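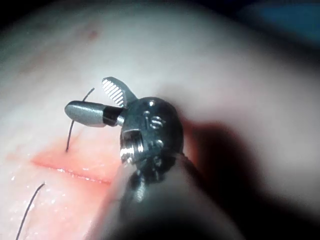 Why does a square knot in monofilament loosen when the same knot in braided thread holds?

Monofilament has a smooth surface and a lot of memory, so the throws get less friction against each other and the strand keeps trying to straighten. Braid bites into itself. The usual correction is more throws, laid flat, with even tension on both ends.

Prorkeo Forums > Wound Closure and Materials > Knot security
Views: 1635

rok_peric
Second-year student here. I tied 30 knots on Sunday in size 3-0 nylon (Kasside practice spool) and pulled each one to failure with a luggage scale. More than half slipped before the strand broke. The same count in silk gave almost no slippage. Three throws in both cases. Is this the spool or me?

vpetek
Three throws is short for nylon. I teach five as a minimum and six when the ears will be cut short. Silk at three is acceptable. Also check that your throws are alternating. A slipped square and two half hitches look nearly the same when they're pulled down fast, and the half hitches slide.

t.kovacevic
Agree on the count, less so on blaming the hitches. Old practice spools are often the problem. Nylon that has been wound tight for a few years keeps a curl, and it fights the first throw all the way down. Pull a length between both hands for a few seconds before you start. It takes most of the coil out.

vpetek
Pre-stretching helps handling. I haven't seen it change slippage in any test I've run. If you have numbers, post them.

t.kovacevic
No numbers. Handling is what ruins a first throw, though, so I don't see how you separate the two.

rok_peric
I can run it again stretched and unstretched. What should I hold constant?

borislav_i
In order of how much each one will disturb your results:

1. Ear length. Cut all of them to 3 mm. Long ears hide slippage because the knot can creep a good way before it lets go, and you'll log it as a break.
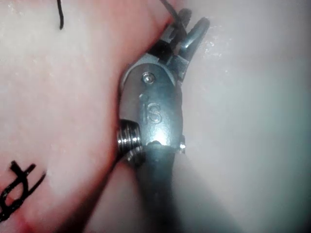 2. First throw. Use either a surgeon's throw or a single throw for the whole run. The double wrap has more friction and it also sits less flat, so mixed data can't be read.

3. Loop support. Tie over a rod of fixed diameter. Tying over foam lets the loop shrink under load, and the scale reads low for the first part of the pull.

4. Pull rate. A luggage scale in the hand is poor for this. Hang a bag and add water from a jug. 300 ml at a time is a fine enough step for this size of nylon.

lavanya_m
Point 3 matters for more than testing. Soft material gives way under the first throw, and people read that give as tension in the strand. They then pull harder to compensate, and the edges end up strangulated. Approximate the edges and stop there. On live tissue you also have swelling to come, and a loop that is snug on day one is tight on day two.

vpetek
Yes. I would add that bite symmetry gets ignored in these threads. If one side is taken deeper than the other, the edges step, and the student blames the knot.

lavanya_m
Equal depth and equal distance from the edge, needle entering at ninety degrees. Most stepped closures I get asked about come down to a shallow entry on the far side.

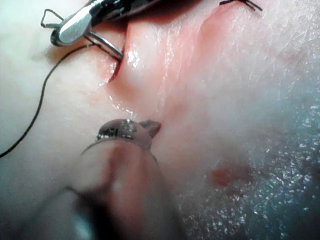
Results, second run

rok_peric
Followed the list from borislav_i. Five throws, alternating, ears trimmed, tied over a steel rod. Slippage dropped to two knots unstretched and three stretched. I don't think that is a difference.

t.kovacevic
Too small a sample to say either way, and the spool is the same age throughout. Try a fresh packet.

vpetek
He changed the throw count and the slippage went away. That was the original question.

borislav_i
Which size rod? If it was under 10 mm the loop is tighter than most of the published setups and you can't compare across.

rok_peric
6 mm. I'll see what else is in the shed.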